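에들로 소식지 여행 코너
클룰라에서 하루 보내기: 주차, 아침 식사, 강변길

안녕하세요, 독자 여러분. 지난 호에서 클룰라에 차를 가지고 가도 괜찮은지 물어보신 분이 계셨습니다. 저는 2월에 한 번, 그리고 이번에 다시 한 번 다녀왔습니다. 두 번의 경험을 합하여 적어 보겠습니다.

에들로에서 클룰라까지는 국도로 105킬로미터입니다. 고속도로도 있지만 저는 국도를 더 좋아합니다. 중간에 자모라라는 작은 마을을 지나는데, 그곳 빵집은 아침 일찍 문을 엽니다. 호두가 들어간 둥근 빵과 커피를 사서 차 안에서 먹었습니다. 앉을 자리는 세 개뿐이고, 제가 갔을 때는 모두 차 있었습니다.

클룰라 구시가지의 길은 좁고 일방통행이 많습니다. 처음 갔을 때 저는 같은 광장을 세 바퀴 돌았습니다. 이번에는 강 건너편 공영 주차장에 차를 세우고 다리를 걸어서 건넜습니다. 이 방법이 훨씬 편했습니다. 요금은 패드포트라는 앱으로 냈습니다. 차량 번호와 구역 번호를 넣고 시간을 고르면 됩니다. 한 번에 최대 3시간까지 선택할 수 있고, 끝나기 전에 휴대전화로 알림이 옵니다. 점심을 먹다가 알림을 받고 식탁에서 바로 시간을 연장했습니다. 동전을 내는 기계도 있지만 거스름돈이 나오지 않으니 주의하시기 바랍니다. 앱 화면은 글자가 조금 작습니다. 안경을 쓰시는 분은 출발하기 전에 집에서 미리 가입하시는 것이 좋겠습니다.

다리를 건너면 왼쪽으로 강변 산책로가 시작됩니다. 옛 곡물 창고들을 지나 등대 공원까지 이어지는 길이며 경사가 거의 없습니다. 유모차를 미는 가족도 많이 보았습니다. 다만 그늘이 적어서 모자는 꼭 필요합니다. 공원 안의 작은 박물관에는 옛날 선원들이 쓰던 지도가 있는데, 설명이 현지어로만 되어 있어서 저는 절반쯤 이해했습니다. 그래도 지도 자체가 아름다워서 오래 보았습니다.

점심은 시장 뒤쪽 골목에서 생선 수프를 먹었습니다. 양이 많으니 두 분이 가시면 하나만 주문하고 빵을 추가하셔도 됩니다. 식당은 오후에 한동안 문을 닫으므로 너무 늦게 가지 마십시오.

돌아오는 길에는 자모라에 다시 들르려고 했지만 빵집이 이미 닫혀 있었습니다. 다음 호에는 클룰라에서 배로 갈 수 있는 섬에 대하여 쓰겠습니다. 가 보신 분은 배 시간에 관한 정보를 편집부로 보내 주시면 감사하겠습니다.
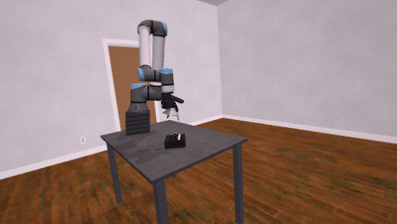 탁자 위의 로봇 팔 (컴퓨터 그래픽)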